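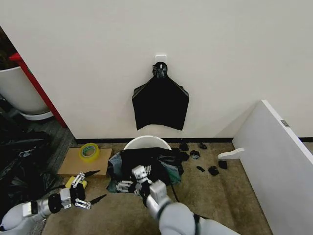
Photo: Hodari workshop

I've had the Jirkora hands bolted on for 2 weeks now, and I'm still undecided about whether I'd pay for them out of my own pocket. They're the pricey option at £586 a side (the Fisura pair we used before came in a good bit cheaper) but the grip is miles better on anything thin and slippery. Bin bags are my favourite test for that, and a horrible one! The old Fisura fingers just slid off the plastic, or went straight through it. With these I logged 34 bag pulls on Friday and swore at far fewer of them.
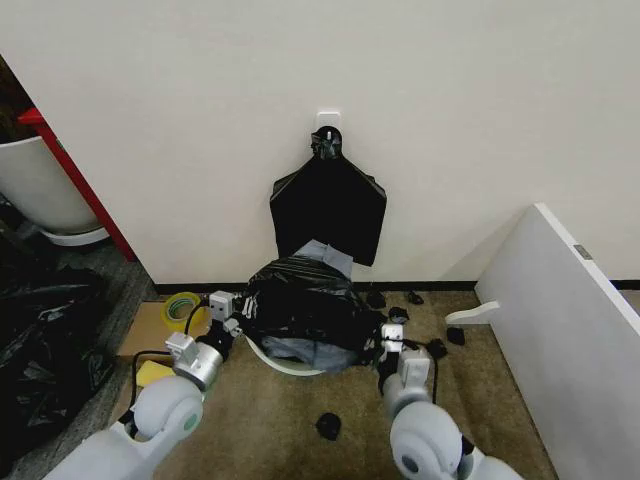
Grip force is set in the Paracha controller, on a scale up to 200, and I'd start low and creep up. The menus are a pain – three screens deep for one number – but it does remember your settings. Working a bag at a bin rim, with one gripper on each side of the plastic, you want both arms on the same value or one side wins the tug of war. My other moan is the cabling. A black cable looping out towards the floor is asking to be snagged, so I'll be buying clips before I do anything else.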